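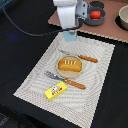
Can you buy the little loaf without everything else, one customer wrote in May, because ours has gone down the back of a radiator and the café is closed until further notice. Yes you can! It's listed further down the page with the other single pieces, and I'm very sorry to hear about the café.

Muna Tea Table Set
by Skillell

In stock
Ages 3 and up
Four pieces: woven placemat, round wooden plate, iced loaf, toy knife

I wanted to sell a play tea set that didn't come with forty bits. We've had those at home, and I spent most of one winter picking tiny felt peas out of the sofa. So the Muna is a place setting for one and nothing more. You lay the mat, you put the plate on the mat, the loaf goes on the plate, the knife goes wherever the person in charge says it goes (in our house that changes by the minute). It all lives in a drawstring bag and the bag hangs on the back of the kitchen door.

If you've bought from me before you might remember the Trelmont picnic set, which was lovely but enormous. The Muna is what I made up after reading all your emails about it. Most of you said the same thing, that the children wanted the cake and the knife and left the rest in the box.

The placemat

Off-white, finely woven, with a beaded sort of edge that's a touch frayed. Please don't write to me about the fraying, it's how the edge is finished and I like it very much! It does soften with handling. If you get one long thread sticking out, snip it, don't pull it. I pulled one on my own mat and had a wobbly corner ever after.

Being so pale, it looks best on a dark table. I keep a mat on the black table in my workroom and it makes even a pretend tea look like something you'd pay for. On a pale table it more or less vanishes, so if that's what you've got, you may want to put a coloured tea towel underneath.

It's a proper placemat, by the way, and grown-ups are allowed to use it. I've had people order a few extra just for themselves. It isn't padded, so I wouldn't stand a hot dish on it.

The plate

Round, pale tan wood with a raised rim, 21 cm across. The inside is a bit lighter than the rim. Every plate comes out slightly different in colour and I can't match them up if you order two, though I'll have a go if you ask nicely in the order notes.

I went back and forth on the size for ages. My first samples were doll-sized, and they looked sweet, but the loaf hung over the side and slid off whenever anybody carried it across a room. On this one the loaf sits well inside the rim with bare wood showing in front of it, so there's space for a slice of something else, or a pretend biscuit, or the plastic dinosaur who has also been invited.

The rim does a good job. Small waiters tip things.

The iced loaf

Golden yellow, rectangular with rounded edges, and short stripes of white icing across the top. It's 13 cm long. I call it the iced loaf, my other half calls it the lemon slice, and I've seen it described in your reviews as a bun, a bread, an éclair and "the sausage roll with the lines on". All fine by me.

It's play food, so not for eating, and I do mention that on the label because it fooled a visitor of mine who'd been sitting next to it for most of an afternoon.

One thing to know before you order: the loaf is a single piece. It doesn't come apart into slices with that ripping sound, the way some cutting foods do. The children press the knife on top and do the sawing and then hand you an invisible slice, and you have to eat it, and then you have to have another one. If your child really wants the chopping kind, have a look at the Taheri cutting loaf, which I also stock. The Taheri is a plain brown loaf with no icing and it joins with hook-and-loop dots. Lots of families have both.

The toy knife

This gets more questions than the rest of the set put together, so I'll take my time over it.

The blade is metal, silver in colour, and the handle is orange-brown wood with small lighter flecks along it, a bit like the rivets on a kitchen knife. It's a toy. The edge is blunt and the tip is rounded over, and it won't get through anything firmer than playdough. I tried it on a banana for you and made a mess of the banana.

All the same, it's metal, and a metal thing waved about at head height by a three-year-old is still a metal thing. We have a rule here that the knife stays at the table. If you'd prefer not to have it at all, choose "no knife" from the drop-down and I'll take it out and knock £3 off.

The wooden handle doesn't like being soaked. Wipe it, dry it, put it away.

How people lay it out

My own preference is mat on the slant, plate in the middle, knife above and to the right of the plate with the handle out towards whoever's eating. I know that isn't where a knife goes. It's the way my daughter laid it the first time she had the samples out and I've never managed to put it anywhere else since.

A childminder wrote to tell me she uses the set for laying-the-table practice. She drew round the plate and the knife on a sheet of paper, slipped it on top of the mat, and the little ones match the pieces to the outlines. I thought that was clever, and I've since done a printable sheet you can ask for by email. No charge.

A few of you have paired it with your own egg cups and small jugs, and that works well. Anything plain looks nice with it. I'd steer clear of a very dark wooden cup as it makes the plate look washed out, but that's me being fussy.

Looking after it

Mat: cool hand wash, lie it flat to dry. I don't tumble dry mine. Iron on low through a cloth if it's curled up at the corners.

Plate: damp cloth and a dry straight after. Once in a while rub in a drop of food-safe oil, leave it overnight, and buff off what hasn't gone in. Please keep it out of the dishwasher. I've replaced 5 plates this year and every one of them had been through a hot cycle.

Loaf: wipe with a barely damp cloth. Go easy over the icing stripes, don't scrub at them.

Knife: wipe and dry.

If crayon gets on the mat, washing-up liquid and an old toothbrush shifted most of it for me. Felt tip, I'm afraid, is there for good.

Single pieces

Placemat, £5
Round wooden plate, £13
Iced loaf, £5
Toy knife, £3
Whole set in its bag, £21

I keep a tub of spare loaves under the packing bench because they really do go missing more than anything. If you only need one of those, it goes in a padded envelope at letter rate, so you're not paying parcel postage for something that size.

Postage and returns

Orders go out from my workroom within 5 working days, usually a good bit sooner unless it's the run-up to Christmas, when I'm under a heap of tissue paper and you'll have to be kind to me. Everything's wrapped in paper. I stopped using bubble wrap when the last roll ran out, and the plates travel perfectly well in two layers of brown paper with the mat folded around them.

You've got 21 days to send a set back if it isn't right. I'd just ask that it hasn't been chewed.

If a piece arrives damaged, send me a quick email with your order number and I'll post a new one. You don't have to send the broken one back.

A few things I get asked

Does the set come for two? It doesn't, but if you put two in your basket I take the second bag out and knock a bit off the postage. They'll nest together in one bag if you stack the plates.

Will there be other cakes? I'm working on a round one with a cherry. It keeps coming out looking like a doorbell, so it might be a while.

Can I have a name on the plate? Not at the moment. I used to do them by hand on the Trelmont plates and my lettering is all right up to six letters, after which it runs downhill.

Is the mat the same as the one in the Trelmont set? No, that one was a checked cloth. The Muna mat is a closer weave and a lot easier to keep flat.

My loaf looks a slightly different yellow from my sister's, is that a fault? No, they vary from batch to batch. The newer ones are a shade deeper.

Can I collect? Yes, weekday mornings before eleven, if you message first. Ring the bottom bell, the top one's next door's.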